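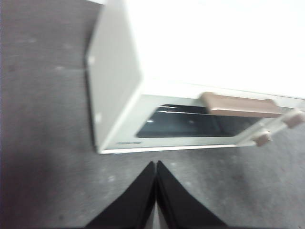
Um robô a aprender a usar o forno!

Olá a todos. Dia aberto na Hevance, 8 de abril de 2019, fomos 28 alunos e 2 professoras. Autocarro atrasado, claro.

Quem nos recebeu foi o Henryk Domański. Ele explicou logo: um robô não sabe o que é uma porta. Nem uma beringela. Tem de aprender tudo, um bocadinho de cada vez. 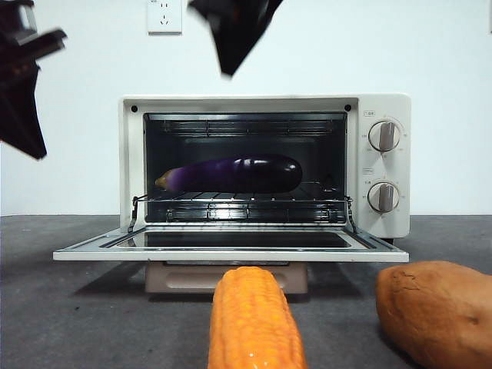 A mão chama-se garra. Tem dedos pretos, compridos, e abre e fecha como uma pinça. Para nós, tirar uma beringela da grelha é facil. Para o robô são muitas perguntas. Onde está? De que lado pego? Quanto aperto? Se apertar demais, estraga. Se apertar pouco, cai.

E a maçaroca de brincar? Também serve para treinar, tem outra forma, é preciso pegar de outra maneira.

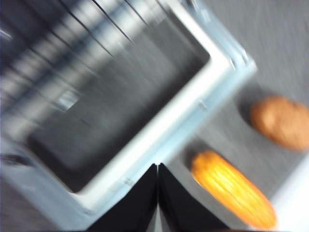

Os robôs vêem com câmaras. Algumas vão mesmo junto à garra, por isso quando o braço mexe depressa fica tudo tremido, como no telemóvel quando corremos.

Palavras novas: garra, sensor, pulso (sim, os robôs tambem têm!).

Em maio há outra visita, à Fliltico. Tragam a autorização assinada e lanche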